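Old office desktops: worth fixing up or just recycle?

Posted in: General Hardware
Started by wanyama_wes, 2022-01-19

wanyama_wes wrote:
Hi all, longtime reader, don't post much. My sister-in-law runs the front office at a small dental place in Erthorpe and they're replacing all their desktops in March. She asked if I want the old ones before they go to the recycler. Mostly Dell towers, the boring dark gray kind. I'd love to clean them up and give them to families at my kids' school, but my wife has seen the garage and has opinions.

So is it worth it? I haven't had the side off a PC in years and I don't remember much past "memory goes in the slots."
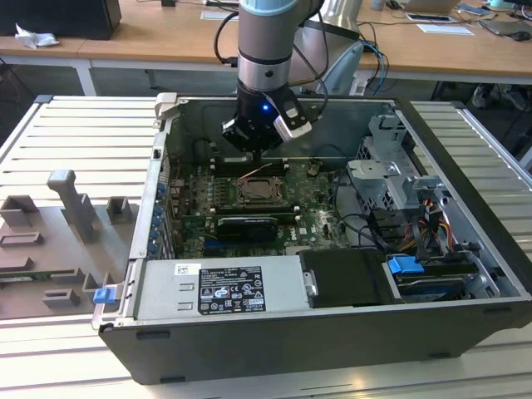
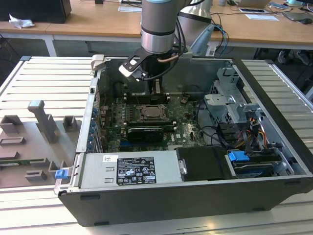 Dell tower on its side with the panel off, both pics

Mainly wondering about RAM, drives, and whether Windows is going to be a headache.

plattergeist wrote:
Do it! Office towers are the best donor machines there are. Everything comes apart easily and parts are dirt cheap. Put an SSD in each one, bump the memory to 8 gigs if it isn't there already, done. I paid 152 bucks for a whole box of used SSDs last year and I'm still working through it.

Wipe the old drives though. Dental office = patient records. Please don't skip that.

tsion_g wrote:
Seconding the drives thing, and I'd go further. Don't take the drives at all. Have the office pull them and get them shredded, with paperwork. You don't want to be the guy who had somebody's x-rays in his garage, even for a weekend.

I'm Tsion Gebremichael by the way, some of you know me from the Drotudis laptop drive thread. We gave away almost 400 machines before I ran out of steam, and the drives were the one thing I was a total pain about.

plattergeist wrote:
Shredding perfectly good drives makes me want to cry. A proper wipe is fine. There are free tools that do it and spit out a report at the end.

tsion_g wrote:
A wipe is fine if the person doing it does it right every single time. At 11 pm on the ninth tower? I've mixed up the "done" pile and the "not done" pile myself. Caught it, but still.

mossy_keyboard wrote:
Gonna be the grump. I don't think kids need a hand-me-down office tower. It's big, it needs a monitor, keyboard, mouse and wifi adapter (most office ones don't have wifi!!), and then the family has to find somewhere to put it. Half the ones our church gave out ended up in closets. A cheap used laptop gets used.

wanyama_wes wrote:
Oh shoot, I hadn't thought about wifi at all. Are the USB ones any good?

plattergeist wrote:
They're ok. I've used the little Vestari ones and had 3 die on me, all in the same batch, the rest have been going fine for ages. Get the kind with an actual antenna if the house is big.

@mossy I get it but a desktop doesn't get dropped on the bus. My nephew has gone through two laptops. His tower is still chugging along under a pile of laundry.

mossy_keyboard wrote:
lol fair. I'd still ask the families first – some will want one and some really won't.

cornbread_cpu wrote:
Couple of practical things from somebody who used to do this for a school district with 2,000 desktops:

Check the CPU generation before you say yes to anything. If it's too old for Windows 11 you've got until 10 runs out of support, which is a few years off yet, and Linux after that. Mint is fine for homework and YouTube.

Swap the coin battery while you're in there. Blow the dust out OUTSIDE. Hold the fan blades still when you do it.

If you pull a processor, new thermal paste, always. Don't touch the pins in the socket. I mean it, don't even breathe on them.

wanyama_wes wrote:
This is great, thank you. I think I'll ask her to have the office keep the drives (sorry plattergeist) and send a note home through the school to see who wants a desktop. If it's only a handful of families I'll just take that many and the garage stays walkable.

Anybody have a source for cheap monitors?

plattergeist wrote:
No apology needed, I'll mourn quietly. For monitors ask the same dental office! They're probably tossing those too.

cornbread_cpu wrote:
And grab the power cords. Everybody forgets the power cords.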